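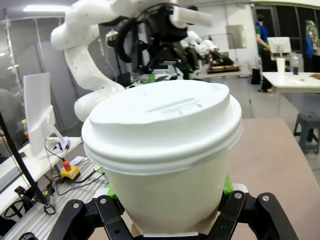 Paper cups vs. my grip controller (a thread)

Niloufar Ebrahimi
April 10, 2026

OK so I've been head down in the Skasari code since February and I owe you all an update. Skasari is our grasp and handover stack, and this month it's all about paper cups. I have opinions about paper cups now!

A cup with a lid on is almost friendly. There's a stiff ring up at the rim, so if the planner puts the fingers just under it the wall barely gives. You can be pretty sloppy with force and get away with it.

Take the lid off and everything changes. Same fingers, same approach, and now the wall wants to go oval the second you squeeze. Our old controller had one force number for "cup". One! I wrote that, so I can complain about it.

What we do now: the planner tags a grasp as lidded or open before the fingers close, and the controller loads a different force ramp for each. The open one starts way softer and creeps up in 8 little steps, checking for slip in between.

The slip check is the part I'm proudest of, and also the part that broke the most. It runs off the wrist camera. If the rim slides relative to the finger pads between frames, that's slip. The pads are bright green, so they're lovely to segment – best color choice on the whole gripper as far as my code is concerned.

The rim is another story. White cup, white lid, white arms behind it, white table in the back of the room. Arash Kazemi ran my first edge detector on a log and it had very confidently locked onto another robot's elbow. He sent me the screenshot with no comment.

Fix for that was dull: we only look for the rim in the area between the pads, and we throw out anything that doesn't move with the gripper when the wrist moves. Elbows don't travel with the gripper. Cups do (if you're holding them).

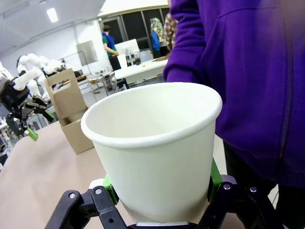
3 min read

Open cup, empty, tipped a little toward the lens. With the mouth facing up like that the camera gets the whole inside of the cup, so you can fit an ellipse to the rim and get the tilt almost for free. I was using the outer wall for this before and I don't know why, it's so much worse.

The ellipse has a second job too. If it gets skinnier and the wrist hasn't moved, you're crushing the cup. So now squeeze and slip come out of one fit and I got to delete a whole module. I love deleting a module.

Catch: the tilt estimate gets jumpy when the rim fit picks up whatever is behind the cup. Sleeves are bad for this. Anybody standing close to the table is basically moving background, and my filter assumed the background was polite and stayed put. Blair Lennox is rewriting that piece and I'm staying out of the way.

Then there's the cardboard carrier. In the planner it's a collision object with soft edges, and getting a cup down into a compartment past that upright divider means the fingers need somewhere to go. Linkage fingers swing out as they open, which the old collision model ignored completely. It treated them like straight sticks.

So Amirhossein Kermani made a swept volume for opening the gripper and the planner checks that before it commits to a place pose. Planning got slower, a place query is about 2 seconds now. I can live with it. I'd like to cache the volumes per cup type but that's a next month thing.

Numbers, because somebody always asks: open-cup grasps on our replay set went to 89 percent held through the full move with the new ramp. Replay is replay, so don't go quoting me on live runs yet. Lidded cups I haven't rerun on the new build.

Tooling note for the people who only follow me for tooling (hi): we log through Plalier now and I finally have the pad mask, the rim ellipse and the commanded force on one timeline. I found a clock offset between the arm and the camera inside of an afternoon. It had been there for ages, quietly making every slip look late.

Still on my list: half-full cups, cups with a sleeve on, and passing a cup from one arm to the other, where both controllers believe they're in charge. Ehsan Najafi has a token scheme for that last one. I've read it over a few times and I'm still not sure who lets go first – going to bug him about it tomorrow.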